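Bedroom duty: how the folding examples are coming along

A few of you asked what I've been up to since July, so here goes. I've been making beds and messing them up again! Treltusel needs examples of soft things being picked up and moved, and soft things are a pain. A mug keeps its shape. A puffer jacket has its own ideas.

We work with a hand-held gripper in each hand, and every go is saved as one example for the model to learn from. Lucian Mocanu likes a slow, steady pinch. I'm more of a grabber, and Alina Nistor reckons the model should see both.
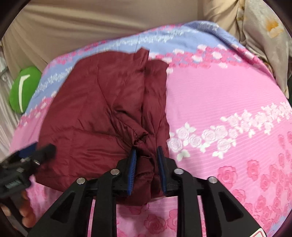

Getting hold of the burgundy puffer jacket.

Glossy fabric like this takes some getting used to – you want a proper fold between the pads before you lift. If you fumble it, keep going and finish the example. Alina wants the fumbles kept in and marked, so please don't bin them.

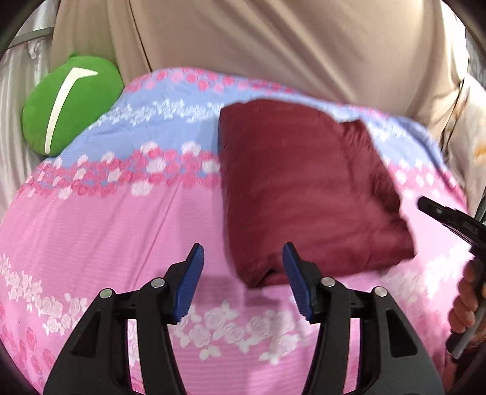
Lining up on the maroon cushion, both grippers in play.

We're at 1,139 examples now, past the 1,000 we'd promised Bovside, and 33 are waiting for Alina to check their labels. Next up is towels. If you've got old ones in odd colours, drop them at my desk – the pattern can be as loud as you like.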